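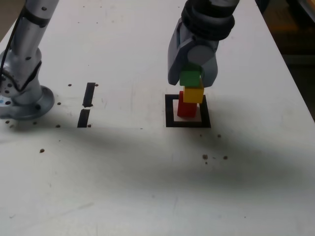 # Block Stacking on a Taped Table

Course project, Lukton workshop

We studied how far a cube can sit off center before a small tower falls. The cubes are wooden - red, yellow and green - and the work area is a square of black tape on a white tabletop. Red goes at the bottom, then yellow, then green.

We logged 900 stacks starting in September. Of these, 44 fell, 19 of them when the third cube was added. Most had the middle cube too far to one side. Next we want to try four cubes.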